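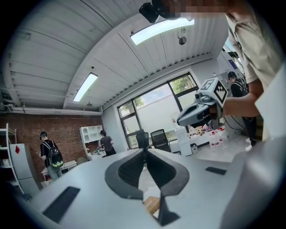 The Well at Cilcombe

The water at Cilcombe was supposed to cure warts. It was also supposed to cure grief, shingles and debt, and for 20 dollars you could fill a bottle and find out. Efraín Cusi had driven up with an empty pickle jar and no faith at all. His sister had asked him to bring some back for her knees.

"It works better if you don't talk on the way down," said the woman at the gate. Her badge read Marta Hrytsenko. She took his money and put it in a cigar box.

"Better than what?"

"Than if you talk."

He went down the steps. A sign said the well had been found in a drought by a goat named Giltine, who had lived to a great age. Efraín had grown up with goats and knew what a great age was for a goat, and he noticed the sign gave no figure. It did give one for the depth, 754 feet, painted so fresh that the 7 had run. He would have liked to meet whoever held the rope.

An old man was already at the pump, filling a row of jugs with the patience of somebody watering tomatoes.

"What's wrong with you?" the old man said.

"Nothing. My sister's knees."

"It doesn't travel well for knees. Ears, it'll travel." He screwed a cap on. "King-fai Liao. I've been coming since my wife's eyes went."

"Did it help her eyes?"

"No," said Liao. "They did surgery on those."

Efraín waited for the rest of it, but Liao had gone back to his jugs. A brown dog lay in the wet by the drain. It had a bald patch on its hip, and Efraín looked at the patch for a while and thought that if the water did anything, that dog ought to have had the thickest coat in the county.

"Whose dog?"

"Chien? He comes with the well."

"Does he drink it?"

"He won't touch it," said Liao. "He drinks out of the toilet at the gift shop."

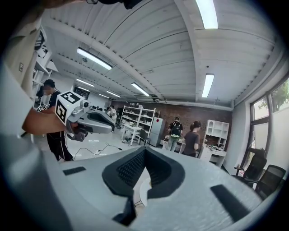 What the Water Was

He had the jar tested. He didn't tell his sister, who had already rubbed half of it into her knees and said they felt warm. He poured what was left into a clean bottle and took it to Shih-chieh Chang, who had once been married to his cousin and still had the use of a lab.

Chang called him back the same evening.

"It's water," he said.

"I know it's water."

"It's pretty hard. Some iron. I'd drink it." Paper moved on the other end. "There's chlorine in it, though. You said this came out of a well?"

"Seven hundred and fifty-four feet down."

"Then somebody is down there with a bleach bottle. This is town water, Efraín. It's the same stuff I've got in my kitchen."

He sat with the phone in his lap. He had expected to enjoy this more. He had gotten as far as planning the sentence he would use on his sister, with a pause in the middle, and now he tried it out loud in the empty kitchen and it sounded like something their father would have said.

She came by in the morning for her casserole dish. She took the three porch steps one after the other without holding the rail – he was watching for it – and stood there a little out of breath.

"Well?" she said. "Are you going up again or do I have to?"

He thought about it. She had also started walking to the mailbox that month, and had bought new shoes. There was the weather, too. Any of those would do it.

"It's 20 dollars," he said.

"I'll pay you back."

She wouldn't, but he went in and rinsed out the pickle jar. He stood over the sink with the tap running, and the jar was under it, and it was nearly full before he turned the water off. He held it up to the window. Then he tipped it out and went to look for his keys.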